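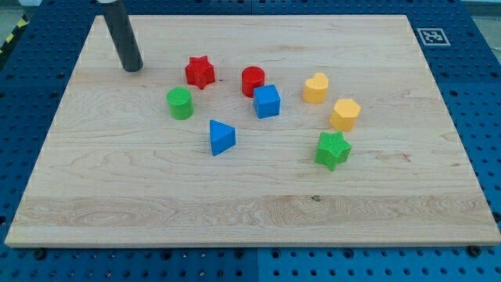
Card Storage & Supplies

Trundport 12-Row Card Box

I sold three of these to the same guy in June, so I figured it was time to give the thing its own page. I've had one on my own shelf for years (mostly hockey commons and a lot of doubles I keep swearing I'll trade) and it's the box I reach for when a set gets too big for binders.

It comes flat and folds up in a couple of minutes. The lid is full depth – it goes all the way down the sides, so you can stack them without the bottom one bowing out. I get 334 cards to a row in penny sleeves, a lot more if they're raw. Top loaders fit too, but only standing up, and you'll want to skip every other row.

Each box ships with 50 plain white dividers. Mine are labeled by team, Leonardo Melis does his by year, and we've been arguing over it since he started trading here. If you want the colored dividers, those are the Brisine ones and they're sold separately.

Item no. 717. Ships folded. Two or more go in one carton, so you only pay shipping once!

Questions about bulk orders go to Mireille Semaan at the front counter.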